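Ticket 134
Subject: Faint rings on desk top after oiling, only under the one cup
Opened by: Margareta Vasiliu
Product: Rikberg desk top, pale wood, 80 cm deep
Status: Open, with customer

First message

Hi, hope this is the right place for it. I bought the Rikberg top from you in the spring and gave it two coats of the Hivix clear oil, the 300 ml tin, exactly as it says on the label. Lovely stuff, no complaints about how it went on, and the grain came up beautifully. The trouble is rings. They're very faint, a bit dull compared with the rest, and I only see them in the evening when I've got the lamp on low and I get my chin practically down on the wood. During the day you'd swear there was nothing there at all.

I have other cups and glasses on that desk all day long (I'm a terror for leaving them about) and none of the others do it. It's just the cream Etar one, which is of course my favourite and the one I reach for every morning. Is it the oil, the wood or the cup? I'd like to know before I open the tin again.

Margareta

Reply from Anca Ene, surface care

Hello Margareta, thanks for all the detail. Could you tell us how long the oil had before you put anything on it, and what you've cleaned the top with since? Please also send a few pictures of the desk top by daylight, and of the cup. Don't sand anything yet!

Anca

Second message

Hello Anca, quick answers first. I left it overnight between coats and then another night after the second one. Then I started using it, because I had work to do and nowhere else to do it. Cleaning is a damp cloth and nothing else, apart from one go with washing-up liquid when I spilt soup near the back. I haven't sanded it, I promise.

Pictures as asked. You won't find the rings in them, I'm afraid, daylight just swallows them.

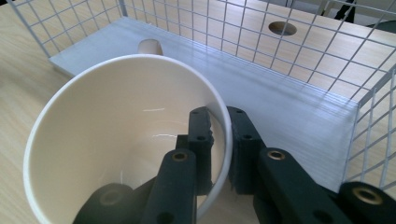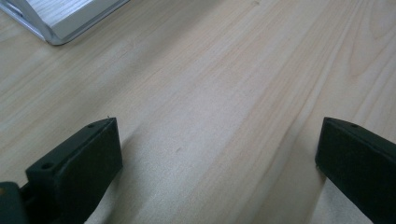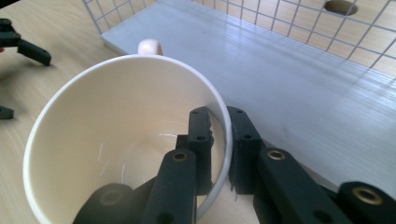
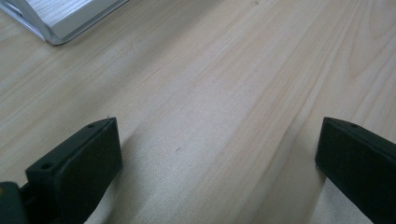

Cup in the first and third, bare wood in the second and fourth.

In the second one there's a tiny brown speck near the middle, just right of centre. I don't think that's anything to do with the rings, I'm only mentioning it in case you zoom in and wonder. The curvy bit of grain up towards the right is where I usually park the cup, so that's the area I'd like your opinion on. The brighter part in the middle of the fourth is only the light — I checked that patch with my fingers and it feels the same as everywhere else.

Now, what I've tried so far:

Wiped the curvy bit with a dry cotton cloth. Rings still there in the evening.

Wiped it with a barely damp cloth, then dried it straight away. Seemed better, then I looked again at half past nine and no, same as before.

Put a glass of cold water in a fresh spot near the front edge and left it for the length of a film. No ring.

Did the same with the Etar cup, full of hot tea. Ring! Very pale, but definitely there.

Etar cup with cold water in it. No ring, or if there was one I couldn't find it.

So I'm leaning towards heat, but then my other mug gets hot tea as well and behaves itself. Its foot is a different shape, with more of a gap under it, so perhaps that matters?

Margareta

Reply from Anca Ene, surface care

Thank you, that's a proper set of tests. I can't see a fault in the wood from your pictures. Going by what you say I suspect the oil was still curing when you started using the desk. It's dry to the touch after a night but it goes on hardening for a good while longer, and hot crockery in that time can leave a dull mark. A flat foot holds the heat and a bit of steam against the surface, so your idea about the gap sounds sensible to me.

Please use a coaster under anything hot for the next few weeks. After that, buff the area with a clean dry cloth, along the grain, and look at it again under your lamp. If the rings are still there we'll talk about a thin top-up coat on that part only. I'd leave the speck alone unless it bothers you.

Anca

Third message

Coaster in use, cork one from the kitchen drawer. I've buffed once already, I know you said wait, sorry. I think the oldest ring has faded a touch but I could be talking myself into it. The newest one, from the tea test, is the clearest of the lot, so I've stuck a bit of paper tape beside it to be sure I'm looking at the same one each time.

One more question while the ticket's open. If it does come to a top-up, can I use what's left in the tin? There's roughly a third of it and the lid hasn't been on terribly tight. Will look again in June and let you know.

Margareta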